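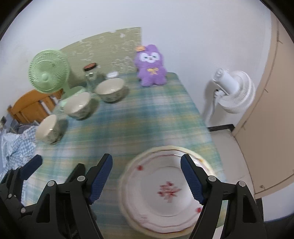
The Case for Plates That Don't Match

My grandmother owned one set of dishes. White, heavy, a thin gray line around the edge, service for 12, and when a plate broke she wrote to the store and waited for its twin to come in the mail. I thought this was how adults lived. So when I moved into my first apartment I bought a boxed set too, square plates (remember the square plates?), and I ate off those corners for nine years without liking a single meal on them any better.

Now I have a cupboard where hardly anything matches and I'm ridiculous about it. Flowers on flowers, leaves next to flowers, a pink spray here and a row of little raised dots there, all of it on a plaid tablecloth that a sensible person would have saved for a picnic. My sister calls it "the garden center." She means it a little bit unkindly. I've decided to take it as a compliment!

It started with bowls. I was at the church sale on Trevor Street, the one in December where they put the dishes down in the basement and you have to go past the coats to reach them, and there was a bowl with leaves on it sitting all alone between a fondue set and a stack of pie tins. I paid a dollar. The next month I found another one, also leaves, but a different hand had drawn them, thinner and sketchier, like something from the back of a school notebook. I put the two side by side on the counter expecting them to fight, and they got along fine.

I wanted to know why, so I called Nuria Ejigu. Nuria runs Rondo, a secondhand dish shop in a former shoe repair place, with the shoe counter still in it and plates standing in the slots where the boots used to go. She has been buying other people's dinnerware for 15 years. When I told her about the bowls she laughed at me for quite a while.

"Everyone thinks they've discovered something," she said. "It's the shape. If the bowls are about the same shape you can put whatever you want on the outside. Your eye has already filed them as a family."

She invited me to come over and watch her set a table, and I went on a gray morning with a bag of cinnamon rolls, and I stayed until after lunch.

Nuria starts with the cloth. Always the cloth, always flat on the bare table with nothing on it yet, and she walks around it a couple of times tugging at the corners. She likes checks. I had assumed that patterned dishes needed a plain cloth, and she said that's fine if you want a restaurant. A plain cloth makes every plate look like it's up on a stage. A check gives the flowers a fence to lean on, was how she put it, and I wrote that down on the cinnamon roll bag.

"Look for one color," she told me. "Somewhere in the plaid there's a color that's also in the plates. It can be tiny. It can be a stem."

I went home and checked, naturally. My cloth has teal and blue in it and a pale yellow, and I'd never noticed that the yellow was doing half the work. Put a plate with yellow-orange flowers down on it and the two of them start talking right away. The green leaves pick up from there. I moved the plates around for a good hour while my coffee went cold, and I only stopped when I remembered I had a deadline (this one).

Next come the big pieces, and Nuria has opinions about the big pieces. She'll pick up a plate and look at the rim before she looks at the picture in the middle. Scalloped, wavy, plain. She says people fall for the center of a plate in the shop and then cover it with mashed potatoes every night, and the only part they ever see during dinner is the edge. So buy for the edge! I have thought about this at every meal since. I've caught myself turning my plate between bites so the good sprig faces me.

She holds them up to the window, too, and taps them with a fingernail and listens. A sound plate rings. A cracked one goes thud, even when you can't see the crack. She let me try it on a whole shelf and I got two wrong out of a shelf of 20, which she said was respectable, and which I have since mentioned to everyone I know.

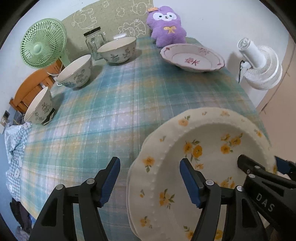

Deep plates deserve a paragraph to themselves, I think, because I came to them late and I'm making up for it. I mean the kind that's halfway to a bowl, with a real well in it and a rim wide enough to rest a piece of bread. I used to walk right by them. What would you even put in there? Well: soup, stew, pasta with too much sauce, a fried egg over rice, cut-up peaches. I've hardly used a flat plate all winter. The sides catch everything, so you aren't chasing peas, and if the flowers run down inside you get them back one at a time as you eat. My nephew, who is five, calls this "finding the garden" and will finish almost anything to get there.

Nuria agrees with me about deep plates and disagrees with me about stacking them. I stack. She leans hers, in slots, because a raised decoration along a rim will rub against whatever is sitting on top of it, and over the years the rubbing shows. Gold rims are worse. She has a drawer of cut-up felt circles that she slips between pieces when she has to pile them, and she gave me a handful. If you don't have felt, a paper coffee filter does the same job and costs next to nothing. I bought a pack of 40 filters and now they live with my dishes and I keep forgetting I need some for coffee.

Then there's the question of the line. Bowls, Nuria believes, should never be scattered. You put them in a row and you run the row on a slant, back to front, along one side of the table. I said it looked a little like they were waiting for a bus. She said good, then people know where to go. There's something to it, too. When the bowls are in a row each one gets looked at, and you start seeing how different the leaves are, the blue ones and the gray-green ones and the ones that are barely more than an outline. In a stack you only ever meet the top bowl.

I asked about jars, because I always have jars out. Mine are plain clear glass with lids and they move around the kitchen according to whatever I've run out of. Nuria is in favor. Every busy table needs something you can see through, she says, and a jar at the back will rest your eyes without getting in anybody's way. She had one sitting on her own table with nothing in it at all. It looked great, and I was a bit annoyed, having spent years filling mine with lentils I don't cook.

And you need one silly thing. This part is mine, Nuria doesn't sign off on it. At my house it's usually something soft, a plush animal parked at the far end against the wall where a centerpiece would go if I were a person who had centerpieces. Purple, for preference. A yellow bow doesn't hurt, if you've got yellow in the cloth (see above, I told you the yellow was working hard). Guests relax when there's a stuffed animal at the table. They stop worrying about the good dishes and put their elbows down. I once had a very stiff lawyer to dinner and by dessert he was addressing all his remarks to the rabbit.

Now, money, because people always ask. You can do this for very little. Most of my plates were a dollar or two, and the most I ever spent on one piece was at the Jarnen flea market, where I lost my head over a platter and paid 40 dollars for it and then dropped it in the parking lot. I still have the bigger half. It's under a fern.

There are people who take it a lot further. Nuria has a customer out in Nanden who owns 1,210 plates and keeps a card for each one, with a little drawing of the pattern, and eats off a different plate every night in order. It takes her more than three years to get around to the beginning again. I asked if I could visit and she said yes, but I'd have to eat off whatever plate was next, no requests, and I said I could live with that.

A few practical things I scribbled down that didn't fit anywhere else. Wash old painted pieces by hand, in warm water, with a dish towel in the bottom of the sink. Skip the scouring side of the sponge. If a bowl rocks when you set it down, try it on the cloth before you reject it, since a bit of fabric underneath settles most wobbles. Don't buy a plate with a chip on the eating side, however pretty it is, and do buy one with a chip underneath, and ask for a discount. If you find a pattern you love, buy one. If you find it a second time, buy that one too. You'll drop the first.

I went back to Rondo last week to return Nuria's umbrella and came out with a shallow plate with a wavy edge and pink flowers on it. There is no pink anywhere in my tablecloth. I've checked twice. I put it at the back, on the right, in front of the plush, and I'm leaving it there until my sister comes over.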